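1 Jan 2020

I said in the last post that I would write up how the dishes get done now that the new kitchen is in, so this is that post. It is mostly for Nazma, who asked, and for anybody else with a small sink and a dishwasher right next to it.

The old setup was a drying rack on the counter to the left of the sink. It took up most of the space I had for chopping, and it dripped. I had a towel under it and the towel was always wet. When the counters were replaced with white ones I decided I didn't want anything standing on them full time, and the rack was the first thing to go.

For two weeks I dried everything by hand. I don't recommend it. Then Byung-chul Ji, who lives downstairs and has the same layout, told me he keeps his rack inside the sink. I had seen racks like that at Aitken and assumed they were for bigger sinks than mine. I measured the basin, wrote the numbers on my hand, and went back and bought a black wire one. It fits with room left over on the right, and that gap is where I rinse and where I fill the kettle.

The faucet swings, so I can push it over to whichever side I'm using. If the rack is full I have to lift a few plates out before I can wash a big pan. That happens maybe once or twice a week and it hasn't bothered me enough to change anything.

The dishwasher is the other half of this. It sits under the counter to the right of the sink, and I wanted it there in the plan even though the installer from Prornham would have preferred the other wall. Plates go from the sink to the machine without a step in between. Before, I had to cross the kitchen with wet hands, and the floor by the stove showed it.

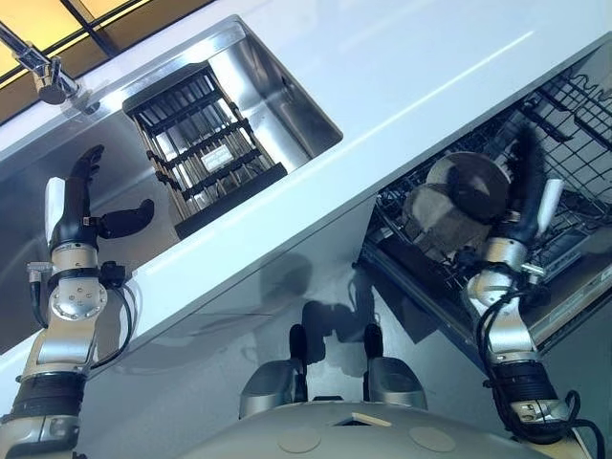
*Rack in the sink, dishwasher open next to it.*

My order for unloading is bottom first, then top. I know plenty of people do the top first. My cups always have a little pool of water on the bottoms, and if I pull out the upper rack while the lower one is full, the water ends up on the clean plates. So the plates come out first and go straight in the cabinet, and then the cups. Anything that is still wet goes in the sink rack and I leave it there until after supper. Plastic is the worst for this. The lids from the Tiria containers never come out dry, on any setting.

Loading is less fixed. Plates stand up in the lower rack, big ones toward the back. I used to lay the shallow dishes flat across the tines to save a slot, and they came out with grit in them. Standing them up fixed that. I scrape but I don't rinse, except for oatmeal and egg. Jahangir rinses everything before it goes in and we have had that conversation enough times - he loads it his way when he's here and I load it mine.

A few things I still wash by hand: the two good knives, the cast iron, the wooden spoons, and the blue bowl from Anjana, which I'm not taking chances with. Those are what the sink rack is really for.

One problem I didn't expect is crumbs. They collect under the rack where I can't see them, and after some days there is a smell. I now lift the whole rack out every other evening, wipe the basin with dish soap and a cloth, and run the hot tap down the drain. The rack itself gets a run in the dishwasher, upper level, when there's space. The black coating has held up so far. Byung-chul's started to chip at the feet after a year, but he moves his around more than I do.

Glossy cabinet fronts show every drip, by the way. I wipe the one under the sink when I do the basin. If I were picking again I'd probably take the matte.

The window trim still needs paint and I've been putting it off until May, when I can leave the window open. Next post will be the pantry shelves from Kondstead, two of which arrived in the wrong depth and are going back.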